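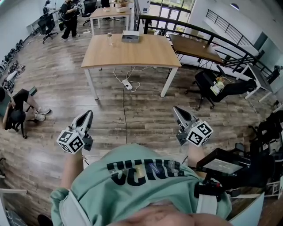 Handheld gripper group – minutes, Nov 20, 2019

Print this page | E-mail this page

Present: Mansa Kpodo (chair), Ekua Wumbei, Etornam Yakubu, Delali Nartey
Apologies: Elikem Bawa

1. Last minutes
Agreed, with one fix: the spare marker cubes are kept in the Comer cabinet, not the Laryea one.

2. Gripper pairs
Etornam has now been through every pair we own, 14 in all, and the news is very good! The new inner pads hold up far better than the old ones. Pair 2 still closes a little unevenly and he wants to take the fingers off and look at the linkage before anyone uses it again. Delali asked if the pads could be swapped without removing the fingers. They can, with the short driver, and Etornam will show anyone who wants to learn.

3. Marker cubes
Long and happy discussion. Ekua's check with the cubes re-seated gave the steadiest tracking we have had so far. Her routine, which we all agreed to adopt:
- wipe each face with a dry cloth
- push the cube gently from two sides and feel for play
- tighten the base screw by hand, then a quarter turn
- hold both grippers out in front, fingers angled in, and watch the tracking for a slow count of ten
A cube with a scuffed face gets replaced the same day. Please don't touch up the black squares with a pen.

4. Straps and display mount
The clamp under the display works loose when people lean forward a lot. Delali tried a thin rubber strip inside the jaw and it stayed put all afternoon – lovely simple fix. She will do the rest. Straps to be let out before the rig goes back on its hook.

5. Cables
Mansa would like the wrist wires looked at weekly for kinks. Etornam is keen on a small clip near the wrist and will print a few to try.

6. Service log
We have passed more than 2,000 logged sessions on the Flultum software. Ekua proposed a full service for each pair after every 32 sessions. Agreed by all.

Actions
Etornam – pair 2, wrist clips
Delali – rubber strips, order pads from Indadberg
Ekua – put the cube routine on one page
Elikem – bring the log up to date (Mansa to tell him)

Last updated: November, by E. Wumbei

Comments (3)

Elikem: Sorry to miss it. Log is done up to pair 9, the rest by next week.

Delali: Strips are on and I'm so pleased with them. Try one and tell me if the jaw feels too tight.

Mansa: Great work on the cubes, Ekua. Could the page say which screwdriver?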